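Safety rules for the laundry task: our project report
Robotics module, Arnport, Dec 1, 2019

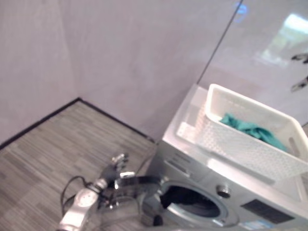 So when we started, our "rules" were one sheet of paper that said be careful and keep the stop button handy. Not great! We took the Quiroga checklist from the year above (far too long, 282 lines) and cut it down to 7 rules that fit on one side of A4.

The one I argued for was cables — every loop has to be checked before the arm gets anywhere near a washer door, with the arm at full reach as well as parked. The Sirkau group wanted a speed limit too, and I grumbled, but I've come round to it. Ours is slow enough that you can step back without rushing.

We logged 405 runs under the new sheet. The most broken rule by miles was "say out loud before you move it", mostly by me (sorry, everyone). I'd like that one to become a proper call and reply, like climbers do.

Still to do: rule 4 is badly worded, and the Urau lab has asked for a copy, so I'm rewriting it before it goes over in December.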